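Does Anyone Read the Instructions? Breakfast Habits at Nillelar Hall
Student project report, Intro to Survey Methods

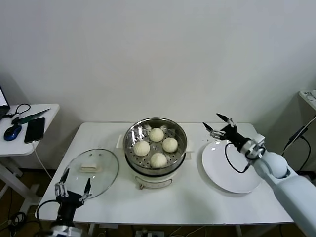

Figure 1. Four buns in an electric steamer, lid off.

We sent our survey to all 1244 residents of Nillelar Hall in December and got 167 replies, a few of them polite. The question was how people learned to cook the breakfast they eat most. Most said a parent or a video. Hardly anyone said the manual, including several who then asked us what the manual said.

Our sample leans toward people who are awake before ten, so it may not represent students. We also left "I skip breakfast" off the form, and 4 people wrote it in the margin in capitals. Next time we would test the form on someone first.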